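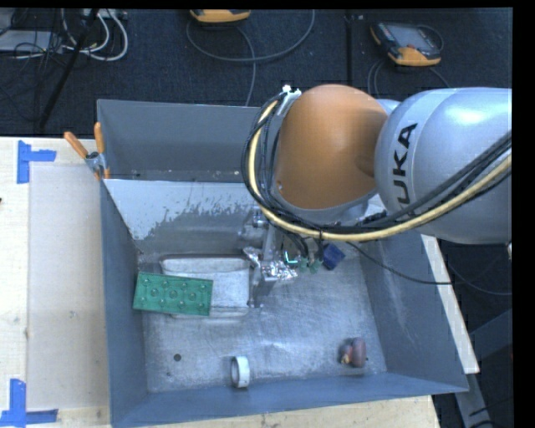 Florkemitz held its spring open studios in April, and I went for the graphic design half of the program. The studios fill the upper floors of a former printing works, and the design fair takes over the ground floor for the same two days. I started with the Dwivedi room because their identity for the fair was on every door, wall and tote bag. It uses one typeface in two weights, a warm gray and a strong orange, close to the orange of a KUKA robot arm, with a pale yellow for the small signs. On the tote bags the orange looked slightly brown. On coated paper it was very good.

Dwivedi had pinned up the whole job in order, from first sketches to the final signs. There were 152 sheets, and I read most of them. The early rounds were built on a drawn monogram that was dropped before the second client meeting. A note next to it said the monogram "looked like a bank." I would have kept it for the stamps at least. The wayfinding came late in the process and you could tell – the arrows on the stairs were a different weight from the arrows in the lobby.

Kilico is one floor up and does mostly packaging. They showed a range for a tea importer: plain cartons with a wraparound label, color coded by region. The labels are printed in two spot colors, and the fold is placed so that the name of the tea always lands on the front. Visitors could fold one themselves. Mine came out crooked. They also had a drawer of rejected dielines that I liked more than some of the finished boxes.

Rumano is the type foundry at the end of the same corridor. Their new text family has 654 glyphs in each style and was shown on long proofs hung from a rail. The italics are narrow and rather sharp, and they hold up well at caption size. The lighter weights looked thin under the corridor lamps, so I would want to see them in a real book before deciding. A printed specimen was for sale at the desk, stitched, 48 pages, and I bought one.

The talks were in the courtyard building at two and four. I only made the second, on archiving print work. The speaker's studio has cataloged 821 posters so far and keeps them flat, in drawers, with a paper slip for each. Most of the questions were about storage costs.

Entry was free. Coffee was at the back of the ground floor, and the line was long until three. The elevator stops at the second floor, with stairs after that.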